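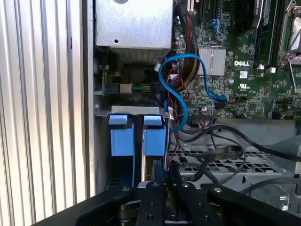 Writing rules for a robot that takes computers apart

Murray Fairweather keeps the rulebook at Wirnel, where robot arms strip parts out of old desktop computers. The current version is dated August 14, 2023 and runs to 342 lines. He would like it to be shorter.

"Most of it is there because we wrote things down the first time and never went back," he says. "I've been through it since June and I've taken out 70 lines. Some of them said the same thing in different words. One told people not to do something the machine can't do any more."

The rules cover what has to be true before an arm is allowed into an open case, what the person at the bench may do while it is in there, and who signs when a job is stopped. Fairweather puts the first of these ahead of everything else. The mains lead must be off the bench, not just out of the socket, and the side panel must be off and stored flat.

"If the lead is on the bench, someone will plug it in. They'll be trying to help," he says.

After that come the cables. A desktop case is full of them, and Fairweather says they cause more stopped jobs at Wirnel than screws do. A data cable that loops over a drive cage can be pulled along by a finger that was aiming for something else. Wirnel's rule is that the arm must not close on anything if a cable lies between the fingers, unless the cable is the thing being removed.

"People ask why we don't just cut them all out first. You can, and some places do. We sell the cables on, so we don't."

Drives have a section to themselves. In many office machines they are held by plastic release handles, which are easy for a hand and awkward for a gripper. The handle has to be squeezed and drawn back in line with the cage. If the pull is at an angle the plastic can snap, and then somebody has to finish the job with a tool. The rule allows two tries. After the second, the arm backs out by the way it came in and waits for a person.

Fairweather did not want a third try. "The second one fails for a reason, and the third one fails for the same reason with more force behind it."

The force limit is set for each type of part and can't be raised at the bench. Under the older Aguiar rules, which Wirnel used before writing its own, an operator could raise it with a password. Fairweather says the password was on a sticker next to the screen within a week.

Hands are the part he is asked about most. No one may reach into a case while the arm is inside it, even when it is standing still. The operator presses pause, waits for the arm to go back to its rest position, and then reaches in. It costs 8 seconds each time and people grumble about it.

"I grumble about it too. A stopped arm and a paused arm look the same from where you're standing, so the rule can't depend on you knowing which one you've got."

New operators spend five shifts beside someone experienced before they run a bench alone. They are also asked to stop a job on purpose on their first day, so that they know how the button feels and what paperwork follows. The form is one side of paper.

Wirnel has shared its rules with Junau, a smaller firm doing similar work on laptops, and the two now swap stop reports. Fairweather would like a common form but says they have not agreed on what to call a "near miss". Junau counts any unplanned contact. Wirnel counts only contact that moves or marks a part.

"Theirs is probably better," he says. "It would make our numbers look terrible for a while."

The next version will deal with memory clips and processor covers, which are still done by hand. He has a draft, and it is four pages long.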